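The service sheet said the cell had been dropping blocks since November, and that the Gikex people had already blamed the gripper. I had my doubts before I got my coat off. Everybody blames the gripper. It is the part that is holding the thing when the thing falls.

Plinano keeps the cell in the back half of what used to be a paint store. The shift lead met me at the door with a tablet and the look of someone who has been promised a fix before. She told me they had a new calibration routine now, from Fragkou, and it ran by itself overnight, and it was very clever.

"Then what am I for?" I said.

"You're for the mornings," she said. "It passes every night and it misses every morning."

I asked to see a night's report. Pass, pass, pass, all the way down, with a little green tick at the end of each line. I have never trusted a tick I didn't make myself. Fragkou's routine moved the arm to 17 poses, compared where the arm believed it was with where the arm believed it was, and congratulated both of them.

So I did it the slow way. I put the arm in manual, took the pendant, and brought the finger down to the floor of the bin by hand. The shift lead stood behind me and said the manual from Mornard didn't call for that. I said the manual from Mornard was written by somebody with a clean bin.

The first touch was fine. The second was fine. At the third, over by the right wall, the tip came down 2 millimeters from the mark I had scratched for it. I backed off, went around again, and came in from the other side. Fine. I came in from the first side. Off again.

"There," she said. "It's the gripper."

"It's something," I said.

I looked at the gripper because I'm paid to look at it. I checked the finger, the flange, the bolts. The bolts had paint marker across them in two colors, so at least two people before me had come to the same conclusion and tightened what was already tight. I put the wrench on them anyway. They didn't move. I wrote that down, since the next person would otherwise make a third color.

Then I sat on an upturned crate and had her jog the wrist for me, back and forth, slowly, while I watched the cables and nothing else. She wanted to know what she was supposed to be seeing. I said I didn't know yet.

It took six passes. When the wrist swung the long way around, the bundle went with it and had nowhere to go. It came up short against its own tie and leaned on the joint. It wasn't much of a lean. You wouldn't stop a motor with it. But the bin was only clamped, and on the long swing the fingers were brushing the wall on their way down, and each brush gave it a nudge. When the wrist went the short way, no lean, no brush, no nudge.

"So the bin is moving," she said.

"The bin is moving, and every night that routine checks the arm."

She thought about it. "They told us 500 cycles without a miss."

"In whose bin?"

She didn't answer that. She went off to make a phone call, and through the partition I could hear her being told it was the gripper.

I cut the tie and gave the bundle more slack, then put a new one on a hand's width farther back. I pushed the bin home against its mark and did up the clamps until my wrist complained. I took the long way around out of the program, though I left the old line in as a comment with my initials, because software people like to put things back. Then I threw in the blocks from the shelf, three red and three green, any way they landed, and told the arm to pick.

It picked. I told it to pick again. She came back from her call and watched with her arms folded, and after a while she unfolded them and reached for the tablet, and I said no, don't sign it off.

"It's working," she said.

"It worked every afternoon before this, too. You said so yourself."

So the sheet stayed open. I bought a sandwich from the machine in the corridor, which took my money on the second try, and I slept badly at the motel across the road. At ten to seven I was back at the door, waiting for somebody with a key. The night report was already on the tablet. Pass, said Fragkou, with the tick.

I switched to manual, brought the finger down toward the floor by the right wall, and bent to look.

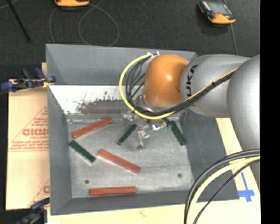 *The Plinano cell, with the finger down between two of the green blocks.*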